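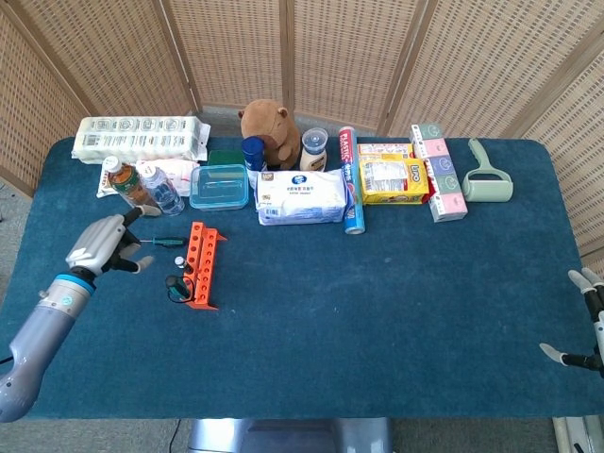 Screwdriver with the dark green handle, on the blue felt.

18 October 2023

The women's Division Three season finished last month and I've had a few people ask what happened to us, so I'm writing it up while I still remember the order of the games. We play for Prunine. We finished fourth out of nine, and the top three go up or get a shot at going up, so fourth gets you nothing.

I'll start in May, when things went bad. We had won our first four, three of them at home, and I think we believed we were better than we were. Then we went out to McIntyre Reserve on a Sunday morning and lost 5-1. McIntyre had finished second last the year before. They'd picked up two sisters from a club that folded over the summer, one a centre half and one a striker, and we couldn't get near either of them. I played left back and spent most of the second half running towards my own goal. Our one was a penalty.

What bothered me afterwards was that we'd had the same plan for the whole game. We push both fullbacks up, the wingers tuck in, and the two centre backs are left to look after whatever comes over the top. It works against teams who can't kick it very far. McIntyre could. By the third goal everyone on the sideline could see it, including my dad, who mostly follows cricket.

The next two were draws, 1-1 at home to Semik and 0-0 away at Olar. The Olar game was the worst I've played in. Wind straight down the ground, a pitch that had been used for three junior games already, and both teams taking it in turns to kick the ball out. Their keeper took one goal kick that ended up behind her. If you paid the gold coin to get in I'm sorry.

After Olar our coach, Hamidreza Azimi, changed it. He'd been reluctant, and to be fair to him we'd won plenty the old way the season before. He moved to a back three with me on the left of it and asked the wing backs to cover the whole line. I wasn't keen. I'm 44 and I've been a left back since I was at school, and I know where to stand. On the left of a three I didn't know where to stand for a month. You're a bit further in, the line is behind you and not beside you, and when the ball is switched you have to decide whether it's yours or the wing back's. We got it wrong a fair bit. In the first game with it we won 4-3 and all three we conceded came down my side.

It did get better. The person who made it work was Roya Fallahi, who came in at the middle of the three when our captain did her ankle. Roya had only played one season before this. She'd been a futsal player and she isn't tall, and I'd have had her down as a midfielder. But she talks. She talks for the entire game, at an ordinary volume, as if she's giving directions to someone in the passenger seat. "Two steps left. Leave her. Yours now." After a while I stopped thinking about where to stand and did what I was told.

From the middle of June to the end of July we lost one game. That included beating the eventual champions 2-1 at our place, which nobody else in the division managed. We also beat Olar at home by four. The midfield had an extra player in it under the new system and we could keep the ball for longer than three passes, and that meant the back three got to have a rest now and then.

The return game against McIntyre was at our ground in the first week of August. I'd been looking at it on the fixture list for a while. We were third by then and they were fourth, two points behind us. It was the biggest crowd we'd had, which for us is the men's reserves staying on after their game and most of them buying a sausage. The younger of the two sisters scored in the first ten minutes with a header from a corner. She was my player and I lost her. I was looking at the ball.

We equalised just before half time through a scrappy one, a free kick that hit a couple of people and went in off a knee. The second half was good. I mean that in the sense that both teams were trying to win and the ball stayed on the ground. We hit the bar. Their keeper made a save low down to her right that I still don't think she saw. With a few minutes left they broke from our corner, three against two, and Roya held all three of them up on her own until I got back, and I got a foot in and put it out for a throw. It's the best thing I did all year and it doesn't appear in any record.

It finished 1-1. That kept us third with four to play, and I thought that would be enough.

It wasn't. We lost at Semik 1-0 the week after on a synthetic pitch that some of our players had never played on. I had the wrong boots and so did half the team. The email with the ground information had gone out and I hadn't read it properly, so I've no complaint there. Their goal was a long shot that skidded. Then we had a bye, and then a washout that was rescheduled for a Wednesday night, and on the Wednesday night we had eleven players exactly with no one on the bench. We drew it 2-2 after leading 2-0. Everyone was gone by the hour. McIntyre won all four of their last games and went past us with a week to spare.

People at the club have been saying the washout cost us. I don't agree. The other team had to play on the Wednesday too, and they brought a bench. We had a squad of 26 on paper at registration and we regularly had twelve or thirteen on the day. Some of that's work and kids and shift rosters, and I've missed games for all of those myself. But if you add it up across the season we were short in every game that we dropped points in after June, and we were close to full in most of the ones we won. I'd sooner look at that than the weather.

A couple of things have been suggested for next year. One is a shared squad with the Division Four side, so that players can move up and down on a Friday night once we know who's available. The league allows it up to a certain number of games. I think it's sensible, though it only works if the Division Four players don't feel like they're being raided every time they've got a decent team together. The other is moving training from Tuesday to Thursday. I'd vote for that one. On a Tuesday you don't know who's playing at the weekend and you end up practising set pieces with people who won't be there to take them.

Fees are going up as well. Ground hire and lights are the main part of it. There's a trivia night planned that's meant to bring in 2000 dollars, and last time we did one it made a good deal less than that after the food, so we'll see. If you want to come, tables are eight people and you can pay at the door.

On playing again: I haven't decided. My knee was fine until July and since then it has been sore the day after and the day after that. The physio says it's the usual wear and that strengthening it over summer would make a difference, and I've got a sheet of exercises on the fridge. I've done them most days. Hamidreza is staying on and says he's keeping the back three, and Roya has already re-registered, so if I do play I know who'll be next to me and what she'll be saying.

Presentation day was a fortnight ago at the clubrooms. Roya got players' player, by a long way. I got the award for most games played for the second year in a row, which comes with a small trophy with a bloke on top of it. The engraver has left the E off the end of my surname, so it's gone back and I should have it before Christmas.

Preseason starts at the end of January. If you've played before, or you haven't and you'd like to, come down to the ground and ask for either of us. We could use a goalkeeper in particular. Ours is moving to Perth.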